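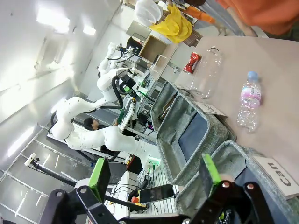

Open Day at the Allness Astrology Center, Pukville

Oct 29, 2024

The Allness center opened its doors to the public again this fall, and I went along for the afternoon. It takes up two floors of a former bank on the main street in Pukville. Entry was free, and a short chart reading cost 7 dollars.

Morning talks and the chart room

I missed the first talk, on moon signs. The second covered the houses and how they are counted from the rising sign. It ran long, and questions were cut to three. The speaker used the Ciobanu tables, an older set of printed house tables that the center still prefers to software for teaching.

The chart room is upstairs. You write down your birth date, time and place, then wait for your number. My wait was long, but the reading was clear. I was told to expect a change of work in March. People without a birth time were given a sun sign reading only.

Library

The library has 500 books, mostly in English, with one shelf on Vedic astrology. Members can borrow 2 at a time. Visitors can read at the tables but not take anything home. Old almanacs are kept behind the desk, so ask for them.

Bookings

Full readings are booked through Privotex, the center's online calendar. You can also sign up at the front desk. Parking is behind the building, and the entrance on that side has a ramp.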